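Karting at Ollska, and why my forearms still hurt

August 6, 2022

I should have written this up days ago but my hands weren't really up to typing, which gives away the end of the story a bit. Never mind. I have finally done the Ollska Sprint, the evening karting league I have been threatening to enter for years, and I want to get it all down while I still remember which corner was which.

For anyone new to this blog (hello, and sorry, it's mostly bread and grumbling about trains) I did a fair bit of karting when I was younger and a lot slimmer. I was never quick. I was tidy, which is what people say about drivers who aren't quick. Then life got busy, the old track at Trevor closed for resurfacing and took ages to open again, and I fell out of the habit. It was only in March, when a leaflet for the Ollska league came through the door with the pizza menus, that I thought, well, why not, I'm not getting any younger.

Ollska is a converted warehouse off the ring road, and if you don't know to turn by the carpet place you will sail straight past it, as I did, twice. Inside it's bigger than you'd guess. The lap is 585 metres, with one long-ish straight, a hairpin at the end of it, and then a fiddly section through the pillars that I never got the hang of. The karts are electric now, which took me by surprise. I missed the smell, I'll admit that. But they pull away from a standstill like nothing I remember, and you can hear the tyres, so you know straight away when you've made a mess of something.
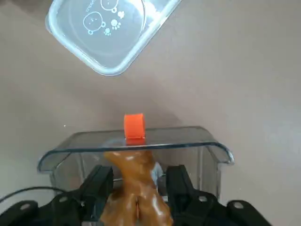 The league night goes like this. You sign on, you get your weight checked and a bit of ballast if you're one of the light ones (I was not offered any ballast), and then there's a short practice, a qualifying run and 3 races. Grids for the first race come from qualifying, and after that they turn the order upside down so that the slow people start at the front. I think this is a lovely idea and would like to see it brought in for most things in life.

Qualifying was dreadful. I went out far too early and got stuck behind a chap in a green helmet who was clearly having the same sort of evening I was, and by the time I had worked up the nerve to pass him the lights were flashing and we were all being waved in. Second from last. I told myself that it was only tyres and confidence, and sat on the bench by the barrier drinking squash and watching the fast group, who make it look as though the kart is doing it all by itself.

What I noticed from the bench is how early they come off the power for the hairpin. I had been charging down the straight and stamping on the brake at the last second, feeling terribly brave, and sliding wide every single time. The good ones lift while it still feels silly to lift, turn once, and are gone. So that was my plan for the first race and, blow me, it worked! I got past two people at the hairpin on the second lap and one more when somebody spun by the pillars. I finished eighth, and I was so pleased that I waved at the marshal, who did not wave back.
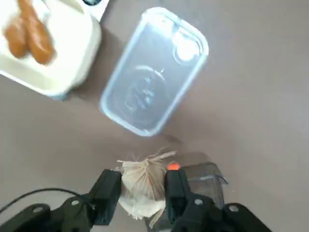
The second race was the upside-down one, so I had a spot near the front for once, and I would love to tell you that I made the most of it. I led for very nearly half a lap. Then they all came by, one after the other, very politely, like people getting off a bus. After that I had a good long scrap with a woman in a Belura team jacket who must have been a fair bit older than me and was much, much better under braking. We swapped places I don't know how many times. She got me on the run to the flag and came over afterwards to shake my hand, and then told me I was gripping the wheel like a shopping bag in a gale. She was quite right. My forearms had gone solid and I could hardly undo my chin strap.

I tried to loosen up for the last race and mostly managed it. It's surprising how much more the kart tells you when you aren't strangling it. The back end would start to go light through the quick left and I could feel it in good time to do something about it, where earlier in the evening I'd only found out when I was facing the wrong way. I even got the pillar section right once, just the once, and I can still play that bit back in my head when I can't sleep.

My best lap was a couple of seconds off the winner's, which sounds close until you multiply it by a whole race. The league table has me on 60 points, a good way down the list but not at the bottom of it, and there are still some rounds left. I've also signed up for the Kernetti Trophy in the autumn, which is held outdoors on a proper circuit of 1,523 metres, hills and all. I've no idea what I was thinking.
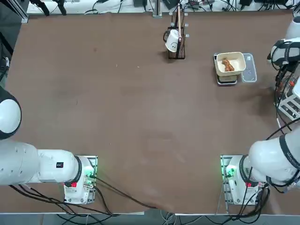

A few things I'd pass on to anybody tempted to have a go. Take your own gloves, as the ones they lend out have been on a great many hands. Wear thin-soled shoes; I wore my walking trainers and couldn't feel the pedals at all in practice. Eat something a good while before you go and not in the car park, especially if it's a cheese pasty. And do get there early enough to walk about a bit and look at the track, even if you feel daft doing it.

I've been squeezing an old tennis ball in the evenings to build my grip up, or possibly to learn to let go, I'm not sure which of the two I need. The next round is a fortnight away and I've already looked out a better pair of shoes. If anyone reading has raced the Kernetti circuit and can tell me what on earth you do about the downhill bit, please leave a comment. I'm having trouble with the spam filter, so if yours doesn't show up straight away, give it a day or so and I'll fish it out.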